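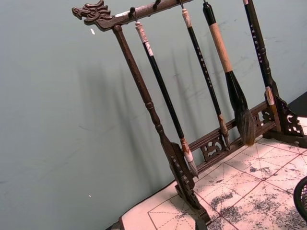

4. Hanging the brushes

Rack should be standing by now, both feet flat, lower rail in, crossbar pushed down on the posts. If the crossbar still rocks, go back to step 3 in Putting It Together. Don't hang anything on it yet.

4.1 Put a sheet of practice paper under the rack. Grid paper is fine, old sheets are fine. Catches drips and keeps the feet from marking the table.

4.2 Turn the rack so you can reach the hooks without leaning over the dragon head. A bit of an angle to the table edge works well. Lift by the posts when you move it.

CAUTION: Never lift by the dragon head or by the crossbar. The crossbar is a push fit, no glue. Horns and mane are thin carving and they do snap. Replacement crossbars come from Janssen, see back page, and they take 30 days.

4.3 Check the hooks. Each one should point straight down. If one is loose, turn it in by hand, clockwise, until it stops. No pliers.

4.4 Rinse the brushes in cool water until the water runs clear. Squeeze the bristles gently, top to tip, and shape the point with your fingers.

4.5 Hang each brush by the loop at the end of the handle, bristles down. One brush per hook to start with.

4.6 Look at the tips. They need to hang free. A short tip in front of the fretwork rail is OK as long as it isn't pressed against the wood. If it's pressing, move the brush to another hook or shorten the loop (see 4.9).

4.7 Big brushes, thick handles: hang these last and hold the post with your other hand while you do it. Then let go slowly and see if the rack tips. If it leans, shift the big one closer to the middle.

Note: leave a hook free if you can. Makes it much easier to take one brush off without tangling the rest.

4.8 Leave to dry overnight. Not in the sun, not over a heater. Bristles split, and the glue in the ferrule goes soft.

CAUTION: Don't put caps or sleeves back on a wet brush. Mold.

4.9 Loops. If a loop is too long, tie one small knot close to the handle end and trim the tail. If it's frayed, replace it before hanging. Spare loop cord is in the small bag with the Branemance leaflet. Cut 40 mm per brush, thats enough for the loop and the knot.

5. Care of the wood

5.1 Dust with a dry soft brush, an old makeup brush is good. Get into the cutouts in the feet and the scrollwork on the rail. Cloth snags in there, so don't use one on those parts.

5.2 Ink on the wood: blot right away with a barely damp cloth, then dry. Do not scrub the small carved marks on the feet.

5.3 Light spots or worn patches on the dark finish are normal with handling. Rub in a tiny bit of clear wax, wait, buff. No furniture spray.

5.4 Once a year, say in April, pull the crossbar off and check the post ends for cracks. Push it back on evenly, both sides at the same time.

5.5 Moving house or storing: brushes off first, then crossbar, then rail. Wrap the dragon head on its own. Lay the posts flat in the box, never standing on end.

Spare parts and questions: Friederike Janssen, Amitz workshop, Povham. Please tell us which part and wich side, left or right, looking from the front.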